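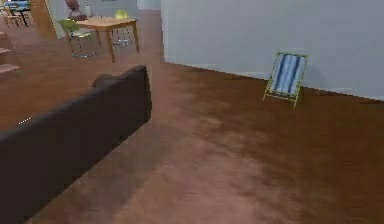
Sarnau Apartments Get Fresh Air Units Before Next Winter
3/26/24

Anyone who has spent a February in one of the older apartment blocks in Sarnau knows the choice well: open the window and lose the warmth you have just paid for, or keep it shut and wake up with a stuffy head and a row of wet beads along the bottom of the glass. So it is a pleasure to pass along the news that Rollum, the ventilation company that opened its workshop on the Drandov road, has been chosen to fit fresh air units in 30 apartments on the east side of town, with the work to be finished by the end of September.

The units are of the kind called heat recovery ventilators, and the idea behind them is older and simpler than the name suggests. Stale air from the kitchen and bathroom is drawn out through one duct, and outdoor air is brought in through another. The two streams pass each other inside a small core, close enough for the outgoing air to hand over much of its warmth, but without mixing. The fresh air then goes through a filter and on to the bedrooms and the living room. In summer the core can be bypassed at night, so the cooler outdoor air comes straight in.

Na-rae Maeng is leading the project for Rollum, and she was kind enough to sit down with us over a pot of tea and a very large roll of floor plans. She told us that the first question residents ask is always about noise, and that she is glad when they do.

"People remember the old bathroom fans that sounded like a truck going up a hill," she said. "We put the unit in the hall closet wherever we can, on rubber mounts, and we add a silencer before the first bedroom. When the system is set to low you should be able to sleep right through it, and if you can't, we want a phone call, and we will come back and balance the airflow again."

The second question is about mess, and there she was just as frank. Each apartment will take 2 days. The first goes to drilling the openings in the outside wall and hanging the ducts, and the second to wiring, testing and cleaning up. The ducts are flat ones that run along the hall ceiling and are boxed in afterward, so most residents will only need to clear the closet and the hall, and move any furniture that stands right under an air outlet. Rollum will lay down floor covers and take them away again (along with the dust, we are promised). Painting the new boxing is included, in white only, though Na-rae Maeng did say that anyone who would like to paint it another color later on is very welcome to.

The work will go building by building, beginning with the three-story blocks nearest the river, where the trouble with damp has been worst. Every household will get a letter with its dates well ahead of time, and there will be a chance to swap with a neighbor if those dates don't suit. Residents with asthma or bad hay fever can ask for a finer pollen filter when they reply to the letter. It costs nothing extra the first time around, and it seems a shame not to ask for one if spring is a miserable season in your house.

After that, looking after the system is mostly a matter of filters. The standard ones should be changed twice a year, and the cover comes off without tools. Rollum will carry out the first change itself and show each household how it is done, and the units come with a warranty of 5 years on the fans and the core. Spare filters will be kept at the workshop counter, so there will be no need to send away for them.

For those who would like to hear one running before the drills arrive, a demonstration unit made by Son is now set up at the workshop. It moves up to 200 cubic meters of air an hour at its highest setting, far more than a small apartment needs on an ordinary evening, but handy when dinner has burned or the whole family has come over. Visitors can try each speed, put a hand to the outlet and take a look at the core, which slides out like a drawer. Coffee is offered, and children are welcome too - there is a box of paper windmills by the door for them to hold up to the airflow.

Questions about dates and access should go to the Rollum workshop, either in person or by the reply card enclosed with the letter.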